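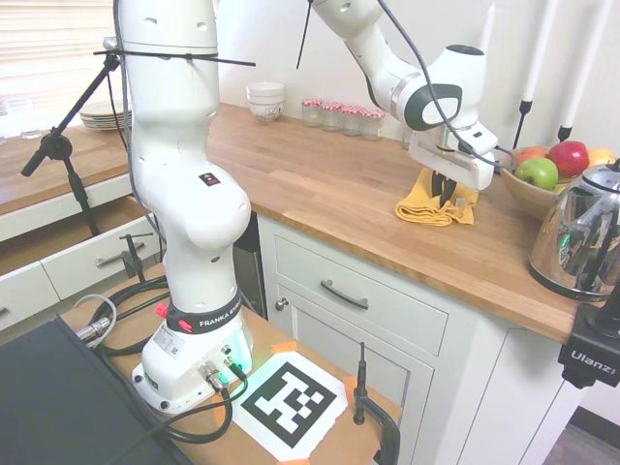
Arm over the cloth, kitchen bench, side cam.

8/14/20 - arm stopped itself again, cloth pick

Third protective stop on the same move. Writing it down properly this time so we quit arguing from memory.

Task is the usual one, cloth off the butcher block, lift, drop in front of the kettle. Fingers go down, close, lift is fine, then on the swing out joint 4 complains and the whole thing freezes. Log says torque threshold exceeded, external force in Z. Nothing is touching it. Clotilde was standing at the laptop and I was by the stop button, neither of us near the arm.

What I thought first: fingers pressing too hard into the counter. Contact height was set low after we had all those missed picks on the thin cloth. Raised it 2 mm. Missed picks came back, stops did not go away. So no. Put it back.

Then thought payload. Somebody (me) had left the old hand mass in the config from when the other fingers were on. Fixed it. Ran 20 cycles with no cloth, no stops. Ran with the cloth, stop on cycle 7. Annoying. Payload fix stays in anyway, it was wrong.

Clotilde's idea, the cable. The black one that loops along the outside of the upper link and past the gripper. We re-routed it when the Natano board went in and it got a good bit shorter in the process. When the wrist turns out with the arm stretched it goes tight, and the arm reads the pull as somebody leaning on it. Makes sense with the log too, force climbs over 160 ms or so of samples, not a spike like a bump gives you.

Wait, scratch the "or so", it is 160 in every one of the three logs. Same shape every time. Should of plotted them side by side on day one.

Tested by hand: guiding mode, walked the wrist through the swing slowly. Cable goes tight right before the pose where it stops. Could feel it in the hand. Empty runs never got there because the empty path was the short version, no drop-off leg. So the 20 good cycles proved nothing. My mistake.

Now the part that bothers me more. After the second stop I hit recover from the laptop without looking, and the arm came back up with the cable still loaded. It jumped sideways maybe a hand's width before settling. Went toward the jars. Didn't hit anything, but Nokuthula had been reaching in there to reset the cloth a few min earlier. That is a near miss and I've put it in the Barros sheet as one.

Also the recover script does not check for residual force before it unlocks. It just unlocks. Kosix build from before the summer did check, I am pretty sure, got dropped in the merge. Need to diff.

Done today:
- payload config corrected and commited
- contact height back to old value
- speed capped at 41 percent on the swing leg until the cable is sorted
- recover button disabled in the UI, command line only
- note on the monitor: look at the arm, THEN recover

Not done:
- cable. Needs more slack at the wrist end, and the cable tie up on the column should probably move too, may be stealing length. Don't want to cut it with power on and it was late
- residual force check in recover script
- rerun with the full path, cloth and no cloth, same number of each
- ask Braden if the longer cable is still in stock, otherwise extension

Hands rule till this is closed: no reaching over the counter unless the stop is pressed in. Not paused, pressed. Nokuthula says resetting takes twice as long this way. Fine, it takes twice as long.

One open thing. The first stop happened before the re-route, if the timestamps are right. Clock on the control box was off after the reboot so I don't trust them, but if they ARE right the cable isn't the whole story. Nokuthula is pulling the raw log from the box. Not closing the ticket until I see it.

Left everything powered down, brakes on, marker still taped where it was so don't recalibrate unless you bump it.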